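Ticket: Sorting policy drops bands between baskets after retraining
Project: Jesura
Status: Closed, with follow-up
Opened: 27 Sep 2022

Problem as reported
The two-arm band sorting policy was retrained on the larger demonstration set. The old checkpoint (Caver) finished 12 of 13 evaluation runs. The new one (Zein) finished 3 of 13 on the same start layouts. Training loss for Zein is lower than for Caver. Most failures look alike: the arm picks a band, moves toward the right container, opens early and leaves the band on the wood.

Checked first
Gripper calibration on both arms. No change from the July values.
Camera position. Overlaid the current view on the reference still, no visible shift.
Control rate. Steady through a full run, no dropped commands in the log.
Ran Caver again the same afternoon. Results as before, so the hardware was ruled out.

Loose bands on the table are part of the start layout. Black bands go with the black ones, green with the green, and the red and orange ones share the yellow tray. Do not tidy the table before a run or the numbers can't be compared.

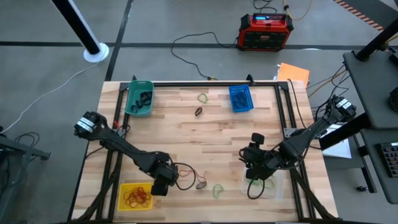

Bimanual Manipulation Group, Iseo Lab

Update 1
Replayed the new demonstrations with the action labels drawn over the video. In the new set the gripper "open" label comes 2 frames before the fingers move. In the old set the two line up. The new recordings were made after the logger update, which stamps commands when they are sent and images when they are written to disk. The old logger stamped both on arrival.

Update 2
Shifted the gripper labels in the new set by 2 frames and retrained from scratch with the same seed and settings. Early drops are mostly gone. The corrected checkpoint finished 12 of 13. The one failure was a missed grasp on a black band, and the arm did not retry.

Tried the shift on the joint targets as well. That made reaching worse – the arms overshot and corrected back – so only the gripper channel is shifted in the version we kept.

Cause
Timestamp mismatch in the logger. Validation loss did not catch it because the validation split came from the same recordings and carried the same error.

Resolution
Logger patched to stamp both streams on arrival. Shifted dataset saved as a new version, old one marked do not use. Added a replay check to the upload script that compares the gripper label with measured finger position and rejects an episode if they disagree.

Follow-up
Missed grasps without a retry are a separate issue. Opened a new ticket for collecting recovery demonstrations.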